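Branunia

Branunia is a hill town and former spa resort above the Carrilho valley. It has 1,016 permanent residents and is known mainly for its terraced baths and for the visitor limit adopted after a long decline in overnight stays.

History

The baths were opened to paying guests once the road from Sarwood was paved. Lodging grew along the lower street, and at its peak the town had 22 guesthouses. Most closed when the rail branch was withdrawn, and day visitors arriving by bus became the main source of income.

Tourism

Entry to the upper terraces is limited to 400 people a day from May to October. Tickets are sold at the Florka gate, and almost 40 percent are set aside for guests staying overnight. The retail trade is small – a grocery, two bakeries and several gift shops.

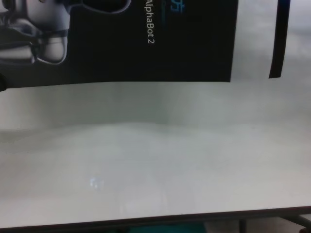

Black box with a printed picture of a robot, on a white tabletop.

A study by the geographer Xinyi Xie found that the limit moved arrivals to the morning hours but had little effect on the yearly total. Guesthouse owners have asked for a longer season.

Transportation

Buses run from Sarwood all year. The lower street is closed to private cars during the limited season.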